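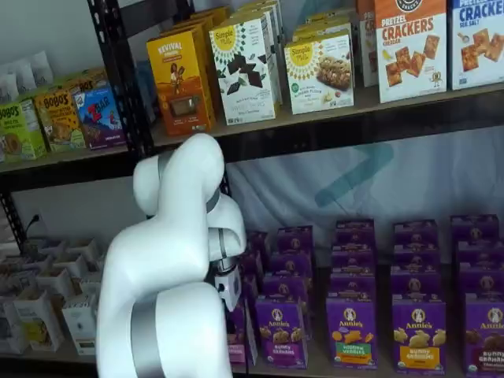 Tindalside Eats: restaurant notes, second release

A collection of 108 short restaurant reviews from Tindalside and the Nellgate end of the river, typed up from two people's notebooks. Roswitha Kuster wrote the grumpy ones. Alcides Arboleda wrote the ones that mention dessert.

What you get

One plain text file per review, plus index.csv with the name of the place, the neighborhood, the dish ordered, the wait in minutes and a score out of 12. Why 12? Roswitha's first notebook had twelve lines to a page and she filled in one per point. We have tried to talk her into ten.

Waits are counted from ordering to the first plate on the table. Bread doesn't count. Alcides thinks bread should count, and his early files may reflect this.

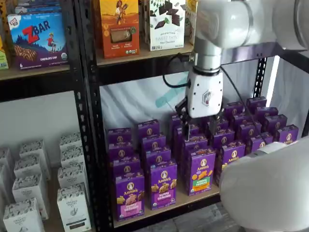

KNOWN PROBLEMS

Betancur appears twice, once under lunch and once under dinner, with scores so far apart that people write in about it. Both are correct. Go at lunch.

The review of Clovov stops after the soup. So did Roswitha.

Prices are whatever was on the menu that evening and haven't been updated. Please don't wave the file at a waiter.

Spelling of dishes follows the menu, including "grilled samlon" and a very confident "Cesar's Salad." If you clean these up for your own use, keep the originals in a separate column.
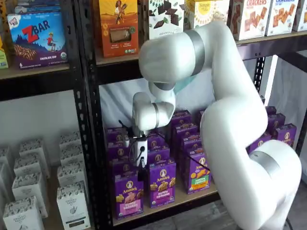 Purple Annie's boxes, stacked two high on the middle shelf.

Using it

Free for anything noncommercial. Credit both authors, in either order, though you will hear from the one you put second. Corrections go in the issues list with the file number and the line. New reviews are welcome from May onward if you paid for the meal yourself and ate at least one main course.

Places that have closed stay in the index, marked "gone."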